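Meltham-Cup (Cricket)

Der Meltham-Cup ist ein Cricketwettbewerb für Vereinsmannschaften, ausgetragen im Format mit begrenzten Overs. Benannt nach dem Ort des ersten Endspiels. Gespielt wird jeden Sommer, Endspiel im Juli. Rekordsieger ist der Enlow Cricket Club.

Geschichte

Der Wettbewerb entstand aus einer losen Reihe von Freundschaftsspielen zwischen Enlow und Cistwood. Feste Regeln gab es zunächst kaum, die Zahl der Overs wurde vor dem Münzwurf ausgehandelt, manchmal auch erst danach. Mit dem Beitritt von Meltham wurde daraus ein Dreierturnier, später kamen weitere Vereine dazu und man ging zum K.-o.-System über.

Das erste Endspiel unter dem heutigen Namen gewann Cistwood gegen Meltham. Niedriges Ergebnis, langsamer Pitch, viel Spin. Meltham war bei 109 all out, Cistwood erreichte das Ziel mit drei verbleibenden Wickets. Die Partie galt lange als Beleg dafür, dass man auf dem Platz in Meltham besser zuerst bowlt, und tatsächlich entschieden sich die Kapitäne dort jahrelang fast durchweg dafür.

Zwischenzeitlich ruhte der Wettbewerb zwei Spielzeiten lang. Grund war ein Streit um die Spielberechtigung von Gastspielern, vor allem um die Frage ob ein Spieler in derselben Saison für zwei Vereine auflaufen darf. Die Regelung seitdem: ein Verein pro Saison, Wechsel nur vor der ersten Runde.

Modus

K.-o.-System, ein Spiel pro Runde, kein Rückspiel. Heimrecht wird ausgelost. Jede Mannschaft hat ein Innings, ein Bowler darf höchstens 10 Overs werfen. Bei Gleichstand entscheidet die geringere Zahl verlorener Wickets, danach ein Super Over. Diese Regel ist umstritten — Enlow schied einmal wegen eines einzigen Run-outs im letzten Over aus, obwohl beide Seiten gleich viele Runs hatten.

Bei Regen gilt ein verkürztes Spiel. Ist auch das nicht möglich, wird am Reservetag neu begonnen, nicht fortgesetzt. Der angefangene Spielstand verfällt, zählt aber für die persönlichen Statistiken der Spieler (was die Zählung der Rekorde etwas unübersichtlich macht).

Rekorde

Höchstes Mannschaftsergebnis: 400 für 6, Enlow gegen eine ersatzgeschwächte Mannschaft aus Cistwood. Bis dahin war kein Team im Wettbewerb über 300 gekommen. Die Boundaries auf der Westseite des Platzes waren an dem Tag wegen Bauarbeiten verkürzt, der Rekord wird trotzdem geführt.

Als prägende Spielerin gilt die Allrounderin Ebise Workneh, die bei Cistwood begann und später zu Enlow wechselte. Der Cup steht seit der Wiederaufnahme gemischten Mannschaften offen. Workneh bowlte Medium Pace mit spätem Swing, schlug meist auf Position fünf oder sechs und war in vier gewonnenen Endspielen dabei, davon zwei als Kapitänin. Ihr einziges Century im Cup kam in einem Halbfinale, das Enlow verlor. Nach dem Rücktritt wurde sie Trainerin der Jugendabteilung.

Beste Bowlingleistung in einem Endspiel: sieben Wickets, ebenfalls Workneh. In älteren Übersichten stehen an dieser Stelle acht, dort ist ein Run-out mitgezählt.

Brynjólfsdóttir-Pokal

Die Trophäe heisst offiziell Brynjólfsdóttir-Pokal, nach der Familie der Stifterin. Silberne Schale auf dunklem Sockel, Namen der Sieger auf umlaufenden Plaketten. Der Sockel musste schon zweimal erweitert werden. Der Pokal bleibt im Besitz des Wettbewerbs, der Sieger behält eine kleinere Kopie. Im Sprachgebrauch wird zwischen Cup und Pokal kaum unterschieden, Zeitungsberichte verwenden beides durcheinander.

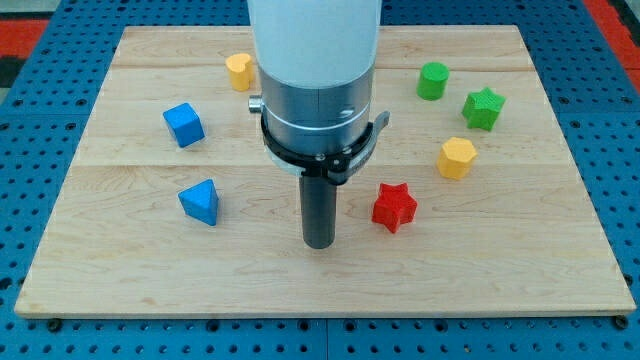 Roboterarm über einem hellen Holzbrett mit kleinen farbigen Formteilen

Spielorte

Das Endspiel findet abwechselnd in Meltham, Enlow und Cistwood statt. Meltham hat den kleinsten Platz, dafür den einzigen mit überdachter Tribüne. In Enlow fällt das Gelände zum südlichen Ende hin ab, schnelle Bowler bevorzugen daher meist das obere Ende. Cistwood gilt als schlagfreundlich — kurzes Outfield, harter Pitch, im Juli oft sehr trocken. Flutlicht gibt es an keinem der drei Orte, Spielbeginn ist deshalb am Vormittag.

Rezeption

Überregional wenig beachtet. In den beteiligten Orten dagegen hat das Endspiel hohen Stellenwert, die Partie zwischen Enlow und Cistwood wird unabhängig von der Runde als Derby gefürt. Kritik gab es wiederholt am Termin, der mit der Schlussphase der regulären Liga kollidiert. Ein Vorschlag, das Endspiel in den September zu verlegen, fand bei den Vereinen keine Mehrheit. Auch eine Umstellung auf Twenty20 wurde diskutiert und vertagt.

Siehe auch

Limited-Overs-Cricket
Super Over
Liste von Cricketbegriffen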